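Tray handling, two hands – notebook, Nov 24, 2019 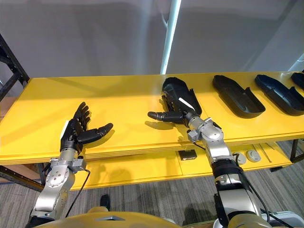
Right hand on the first tray, left hand open and waiting. Three more trays further along the yellow table.

Picking up from the last entry. The aim for this block is still the same: take a tray from the row, pass it from right hand to left, put it down at the left end of the table without knocking the others. Skidby have done theirs with grippers. We are doing ours with all five fingers because that is what the project brief asked for, and Shoaib Sandhu will want to see the fingers doing some work when he marks it.

Start position
Left hand open, palm up and turned slightly in, above the near edge. Thumb out towards the middle. I had it palm down last week and the wrist ran out of travel every time the tray came across. Palm up costs a bit at the start of the move but leaves room at the end. Saved as left_wait_b. Please don't overwrite left_wait_a, Mohmand's group still load it.

Right hand
The fingers go over the near end of the tray and the thumb stays out to the side until they have settled on the rim. Then the thumb closes. If the thumb closes at the same time as the fingers the tray turns under the hand, and after that the pass is hopeless as the left hand is expecting the long side square on.

Ran 33 attempts with the old timing before lunch. Most of the bad ones were the turning problem. Three were my fault for starting before the arm had reported ready, and I have left those in the log with a note against them.

After lunch, thumb delayed by 3 tenths of a second. Better. Not counted properly yet, so no number goes in the report from this afternoon.

Finger closing values
The little finger was closing further than the others. Its limit was still set to 1,138, copied over from the Alness exercise, where the objects were a lot thinner. Brought it down to 1,020 to match the ring finger. The rim is shallow and the fingertip was pushing the tray down into the table and then slipping off it. With the lower figure it stops on the rim and stays there.

I have not touched the index finger. It looks slow on the screen but the plot says it arrives with the middle one, so it may just be the way it is drawn.

Table
The yellow top is shiny and the room lights come straight back off it. The tray finder copes well enough with black on yellow, but twice it drew the outline of a tray too long, taking in a bit of reflection at the far end. Tried it with the back row of lights off and the outlines came out right. Will ask whether we can have them off for the assessed run. If not, the threshold needs another look.

The trays also slide very easily on that surface. For the pass it doesn't matter. For the putting down it does – when the left hand lets go, the last finger to leave drags the tray with it. Opening the thumb first and then all four fingers together should help. Karanier's write-up from March has something similar for bottle lids, second page, worth reading before anyone changes the release.

Spacing
With the trays close together the fingers can catch the next one on the way down. For now I am taking them in order, nearest the hand first, and lifting straight up before moving left. It makes the whole thing slower. I would rather keep it slow until the pass is dependable and then trim the lift height.

Cables
Check the cable on the left wrist before each session. It needs enough slack for the palm-up turn. If it goes tight, stop and go back to the wait position by hand, do not let the program finish the move.

To do
Count a proper set with the delayed thumb, same number of attempts as this morning.
Write the new release order and try it with the left hand only, tray already in the palm.
Ask about the lights.
Rename the log files, the afternoon ones all have the morning's prefix.
Send Shoaib the plots for the little finger, old limit and new.

Also the stop button test is due again. I did the last one, so somebody else's turn. Sheet is in the front of this book and wants a signature as well as initials.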